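Desk tidying: small bins and bare tops

The June stock check at the Kelerell office listed 223 loose items left on shared tables, mostly pens, glue sticks and adaptors. From 31/07/2022 each table is allowed one small bin for such items. The bin is white translucent plastic with rounded corners, so the contents can be checked without lifting it. It stands near the middle of the table, clear of the cable hole towards the far edge.

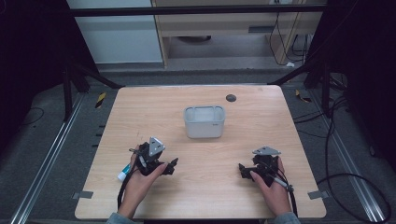
Care of the wooden tops

Wipe along the grain with a damp cloth, then a dry one. Glue should be left to set and lifted with a plastic scraper. Marks on a pale top are easier to find from a low angle against the light.

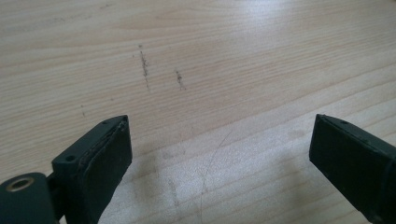 Table surface, showing the grain and reflected light.

Replacement bins are held in store 2, up to 11 at a time. Requests go to Ruba Issa.

Recent items
Tirkmont store: new shelf labels
Cable covers for the Kamolrat rooms
Zaduteck chair repairs, part 2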